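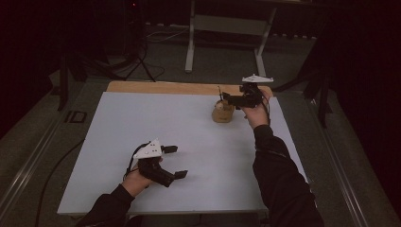 Grippers > Hand-held > Trirevmont pair > Known faults

Search products Go

Trirevmont hand-held gripper pair: the cable fault, and what we changed

Posted in January by Osaze Jibrin

If you've come to this page to buy a pair, brilliant, the order details are at the bottom. But please read the next bit first, as we had a fault on the early ones and I'd much prefer you heard it from me than found it halfway through a long day of recording.

It was the cable. On the first batch, the lead left the back of the body with hardly any slack, and every time you turned your wrist inwards it got a little tug. You wouldn't notice for days. Then the finger reading would freeze — the fingers still opened and closed perfectly well in your hand, so it all felt fine, but the log carried on showing the last width it had seen. Pylyp Dovhaniuk lost 104 takes that way before he spotted a completely flat line in one of them (he was very polite about it, more than I'd have been!).

The worst part was the silence. No beep, no warning, nothing in the software. A dead reading and a still hand looked exactly the same to it, and that was my mistake, I wrote that bit.

So, what's different now. The lead has a longer loop and a proper clamp where it goes into the body, and the software stops the take if a reading drops out. I tested the new clamp on the bench with 681 full wrist turns and had no dropouts, then handed it to the people at Dromamard, who are much rougher with things than I am. They sent back one complaint, about the colour of the clamp screws.

Is yours an early one? Serial numbers up to 195 have the old lead. Anything after that is fine.

If you've got an old one, stop using it for anything you mean to keep until the lead's been swapped. Don't tape it down along your sleeve to hold it still, please. I know it's tempting and I did it myself for a week, but it pulls harder on the joint and you'll get there quicker. Send us the serial number and we'll post the new lead and clamp free. Fitting needs a small crosshead screwdriver and a bit of patience with the plug, which only goes in one way round and doesn't like being forced.

A quick check before each session, old or new: open and close each hand 3 times and watch the numbers move on screen. Do the left and right separately, or you can easily miss one. I still do it every morning, out of guilt mostly.

Ordering: sold as a left and right pair, leads included. Spare fingers come from Jaseo and are listed on their own page. If you use the Đinh wrist strap, tell us when you order and we'll send the longer lead — the standard one fits, but it's tight.

Fault reports come straight to me. Add the log file if you have it.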